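Kurkside Grey Metal Bin, sloped sides

Back in stock July 2025. Sold singly or in pairs, same bin either way.

Plain rectangular bin for mixed bits. Thin rim all round, sides slope in towards the bottom so stuff ends up on the floor of the bin and you can reach it without scraping your knuckles. No lid. No dividers. We get asked for dividers a lot, Hitura do a set but we've not tried them in this one so can't say.

Good for: returns, odds and ends, sorting benches, lost property, the stuff that won't go on a shelf. Awkward shapes fine. Bags and soft plastic fine too, though light stuff gets under the heavier things and you'll need to dig a bit.

Most people buy two and stand one behind the other. Full one at the back, working one at the front, swap when done. Leave yourself a bit of room between the rims if you'll be lifting them out. 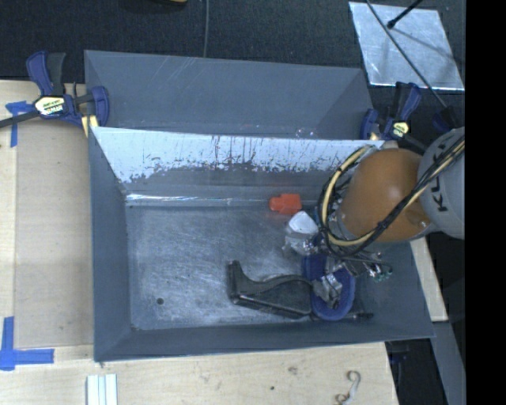
Can I put a smaller basket inside it?

Any small basket that sits flat on the floor of the bin will do, and it's the easiest way to keep little things together. Measure yours first, remember the bin is narrower at the bottom than at the top.

Stock code KS 515. Price is 83 each, 4 or more and we knock the delivery off. Collection from the Gamville counter is free whatever you buy, just ring before you set out as the bins are kept in the back store and it takes us a while to get them down.

Cleaning: warm water, bit of washing up liquid, dry with a cloth. Don't use wire wool, it marks the finish and we wont swap it for that. Sticky label residue comes off with white spirit.

Small dents in transit do happen. Send a photo within the week and we'll sort it.

Goes with: Figueroa bench stand, code 89, sold seperately. Stand takes one bin. For two side by side you need two stands, they don't clip together.

Trade accounts as usual. Bulk orders by email please, not through the basket.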